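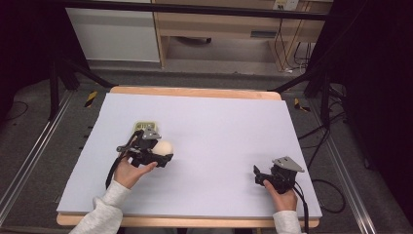

4.2 Soaking time and salt

All beans in this part of the study were dried chickpeas from a single sack of the Pistitz variety, bought in February and kept in a closed bin at room temperature. We sorted them by hand and threw out split or badly wrinkled ones. Each batch weighed 115 grams dry. Batches were soaked in plain tap water or in tap water with salt, and the soak lasted either four hours or 12 hours. The salted water held 30 grams of salt per liter. After soaking, every batch was drained, rinsed once, and simmered in fresh unsalted water in the same heavy pot with the lid tilted.

The first question was when a batch should be called done. Recipes tend to say "until tender," and our two cooks did not agree on what this meant. Orysia Vasylenko stopped the pot when a bean could be crushed between tongue and palate. Melaniia Levchenko waited until the skins began to slip. In the early trials this put their stopping times far enough apart that the effect of salt could not be separated from the effect of the cook. From then on both used one rule: five beans were lifted from different parts of the pot, cooled on a saucer, and pressed with the back of a fork. If all five went flat with no grainy center, the pot came off the heat. If even one resisted, the simmer went on and the test was repeated.

With the rule in place, the longer soak shortened cooking in every pairing. The salted soak shortened it further, though the gain was small for the four-hour batches and easy to miss without a timer. Skins were a clearer matter. Beans from the salted soak kept their skins on and stayed whole when stirred. Beans from the plain soak shed many skins into the pot, and the cooking liquid was cloudy by the end.

The salted beans did not taste strongly of salt, at least to us. Most of it seems to have left with the rinse and the cooking water -- we did not measure this. Tasters who were given the beans plain, with no oil or lemon, described the salted batches as "seasoned" more often than "salty." Two tasters could not tell the batches apart at all, and their scores are kept in the results.

4.3 Effect on the finished dish

A soaking method matters to a home cook only if it changes what ends up on the plate, so the cooked beans were also used in two dishes. One was a smooth spread made with the Rilla recipe, and the other was a tomato stew made with the Imier recipe. Both recipes were followed as written except that the salt was held back and added at the table.

For the stew, the salted 12-hour soak was preferred. Tasters liked that the beans held their shape, and several mentioned the broth, which was thinner and brighter than in the other pots. For the spread the order was reversed. Loose skins that looked untidy in the stew could be skimmed off before blending, and the plain-soaked beans gave a smoother paste. The firm skins of the salted beans left small flecks that the blender did not break down, even when it was run twice as long.

This agrees only in part with Tawfik, who recommended a salted soak for all uses. The Tawfik trials used an older crop and a pressure cooker, and either could account for the difference. We would not advise cooks to change their method for spreads on the strength of our results alone. For stews and salads, where whole beans are wanted, the salted overnight soak costs almost nothing and we now use it ourselves.

Figure 3. Cream-colored ball clamped in the jaws of a black hand-held gripper, on a pale foam board.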